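Automation and the Working Day: Notes from the Grundwood Canteen

It has been my responsibility for several years to report on working conditions at the Grundwood site, and readers of this page will know that I have usually written about shift patterns, lifting and noise. In October the subject changed. The catering department, which serves 704 meals on a full day, entered into an agreement with Sorkis to try out robot arms for the handling of used tableware and the measuring of dry rice. The trial takes place at a table in the former training kitchen, between the end of breakfast and the start of lunch.

I have attended the trial on several mornings and have spoken at length with the canteen staff. What follows is my own view and does not bind the site management. 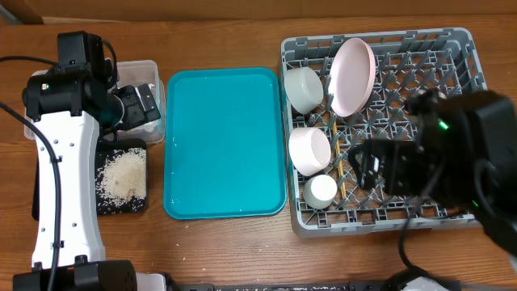
By the author of the Grundwood Workplace Notes
Filed under: Catering, Automation, Staff Matters

The first point to be made concerns the nature of the work. Clearing trays is generally regarded as simple. The staff who do it hold a different opinion, and having stood beside them I share it. A returned tray may carry a bowl with a napkin pushed into it, a cup lying on its side, a sweet wrapper and a pair of chopsticks. The person clearing it decides within a second or two what is waste, what goes in the rack and which way round it should stand. None of this was ever written down. When the trial began, the catering office had to produce a written order of work for the first time, and it filled 12 pages.

That document has already proved useful to people. New starters are now given a copy, and two long-standing disagreements about the stacking of bowls have been settled. Several of the older staff were surprised to see their own habits set out in print, and some asked for corrections, which were made.

The second point concerns rosters. Grundwood has given a written undertaking that no post in the canteen will be removed during the trial. Three members of staff have been released from clearing duties for part of the morning and now divide that time between preparing food and looking after the arms. The latter task is new and has no job title. It consists of laying out the table, watching, and putting things back for another attempt. One of the three enjoys it greatly. Another told me that she found it tiring in an unfamiliar way, as her hands were idle and her attention was not.

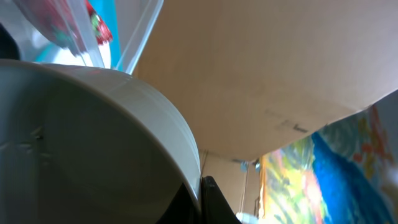 I consider that remark important, and I have asked for it to be included in the next review of working conditions. Our present guidance on breaks was drawn up for physical work. It allows for sore wrists and tired feet, but says very little about a morning spent in close observation. The catering office has since agreed that no one should watch the arms for longer than an hour without a change of task. The rule has been kept so far - with some difficulty on mornings when a colleague is absent.

The third point is pay. Staff who look after the arms remain on the clearing grade. The department's position is that the duties are temporary and voluntary. My own position is that a person who is expected to judge whether a machine has done a job correctly is exercising a skill, and that the grade should be looked at before the trial is extended and not afterwards.

Opinion in the canteen is by no means uniform. At an open meeting held at three in the afternoon, some staff spoke warmly of the prospect of handing over the dirtiest part of the job. Others were concerned about the social side of clearing, which is done in pairs and is where a good deal of the day's conversation takes place.
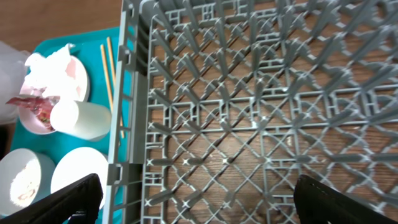 Marchetti wrote in response to my earlier post that the same questions had come up there when the tray belt was installed. The belt itself caused little trouble, the message continued, but the pairs were broken up to suit it, and it was a full year before anyone thought to ask the staff how they would have arranged themselves. I was advised to raise the matter early and to have the answer put in writing.

I have acted on that advice. The catering office has confirmed that working pairs will be kept together wherever the roster allows. The wording is weaker than I had hoped for, but it is a beginning.

There remains the matter of training. Inlow, which provides our staff courses, has offered a short session on working alongside robot arms, covering safe distances, stopping the equipment and reporting faults. Places are open to all 203 members of the catering and cleaning departments, including those on part-time contracts. I would encourage colleagues to attend even if they have no present connection with the trial. The stop procedure in particular should be known to anyone who may walk through the training kitchen.

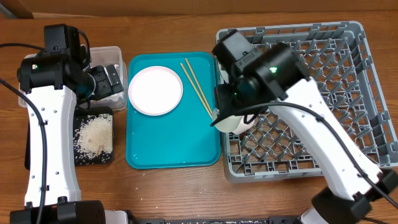 Rice and tableware handling, former training kitchen, Grundwood.

A fund of 1000 pounds has been set aside for suggestions from staff on how the table and the surrounding space might be better laid out. Requests received to date include a higher stool, a second bin and a hook for aprons by the door. The stool has been ordered.

I shall report again when the grading question has been considered. Colleagues who wish to add their views may leave a comment or place a note in the box outside the catering office, which is emptied each morning before nine.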